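How to Take a Rubbing and Measured Record of a Bronze Relief Panel
By Amr Lahlou
August 27, 2015

These instructions cover small relief panels at reachable height on outdoor monuments. Get written permission from the owner before touching any panel.
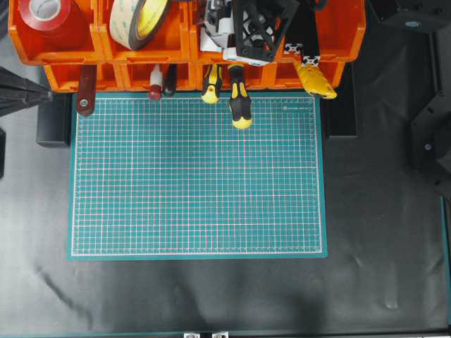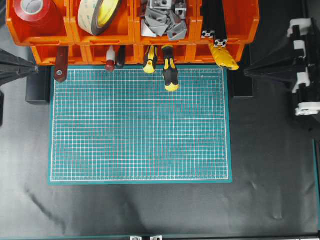
Cutting mat on the black work surface, in both views.

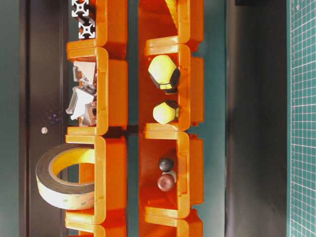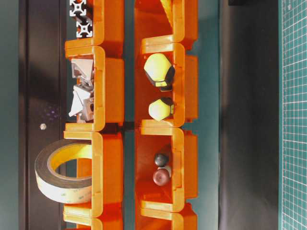 A rubbing records the outline and lettering of a relief at full size, which a photograph taken from the sidewalk does not. Start by cutting the paper at home, because wind makes it nearly impossible on site. Lay the sheet on a gridded cutting mat like the teal one and line up one edge with a printed line, then trim the other edges square to it. Leave a margin on all sides for tape. The Benjelloun panel, used as the test piece for this page, measures 284 mm by 300 mm inside its molding.

Brush the panel from top to bottom with a soft, dry brush. Do not use water or soap. If the surface flakes or leaves green powder on the bristles, stop and record the panel by photograph only.

Tape the top edge of the paper to the stone surround, never to the bronze. Smooth the sheet downward and tape the bottom, then the sides. The paper should be tight but not stretched over the high points.

Use the flat side of a hard wax block. Work from the center outward with light strokes in one direction. Faces and hands stand out farthest and tear the paper first – go over them last. Inscriptions need a second pass at right angles to the first.

Before removing the sheet, write the following in pencil in the margin:

Name and location of the monument
Panel position, counted from the left of the main inscription
Compass direction the panel faces
Height of the lower edge above the ground

Measure the depth of the relief separately with a straightedge and a depth gauge. Take readings at the deepest background point and at each corner.

Roll the rubbing with the wax side out and store it in a tube. Scan at 300 dpi once it is flat.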